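Inicio Taller Cocina Sonido en casa Contacto

Usamos cookies propias y de terceros. Aceptar Configurar

Guardar y limpiar vinilos, casetes y cables en un piso pequeño

Actualizado el 19/12/24

Los discos van siempre de pie y sin apretar. Si cuesta sacar uno con dos dedos, sobra alguno en ese hueco. En casa tenemos unos 300 y ocupan una estantería de cubos en la pared interior del salón. La que da a la calle la descartamos en julio, cuando el sol de la tarde dobló dos singles.

Un LP con su funda pesa más de lo que parece. Antes de llenar una balda larga, poned un apoyo en el centro. Las nuestras son de la serie Plonell y con separadores cada 13 centímetros no se han curvado.

Polvo. Cepillo antiestático antes de cada escucha, con el plato girando y sin apretar. Para una limpieza a fondo, agua destilada con una gota de jabón neutro y un paño de microfibra, siguiendo el surco. La etiqueta no se moja. Se seca en vertical, en un escurreplatos limpio — el de la cocina sirve si no tiene grasa.

Fundas interiores. Las de papel sueltan pelusa y acaban marcando el disco. Compramos un paquete de Duman con interior antiestático y fuimos cambiando las peores. El resto puede esperar.

Casetes. Rebobinar hasta el principio antes de guardarlos y dejarlos en su caja, lejos de altavoces y transformadores. Si la almohadilla de fieltro se ha despegado, un punto mínimo de cola de contacto la devuelve a su sitio. Dejad secar 8 horas.

Cabezales del reproductor. Bastoncillo con alcohol isopropílico, siempre en la misma dirección. El rodillo de goma, mejor con un producto específico; nosotros usamos el de Batatton. 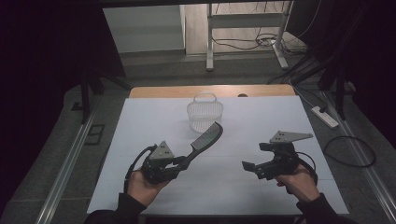

Los cables se enrollan en círculos amplios, siguiendo la curva que ya traen, y se cierran con una tira de velcro. Nada de gomas elásticas, que con el calor se pegan a la cubierta. Los de altavoz los marcamos en las dos puntas con cinta de papel y rotulador. Los cortos van en una caja de zapatos y los largos colgados detrás de la puerta del trastero.

La aguja se limpia de atrás hacia delante, nunca de lado. Conviene apuntar la fecha en que se cambió, por ejemplo dentro de la tapa del tocadiscos. La nuestra es una Rellness y lleva 226 horas.

Suscríbete al boletín y recibe los trucos nuevos en tu correo. Puedes darte de baja cuando quieras.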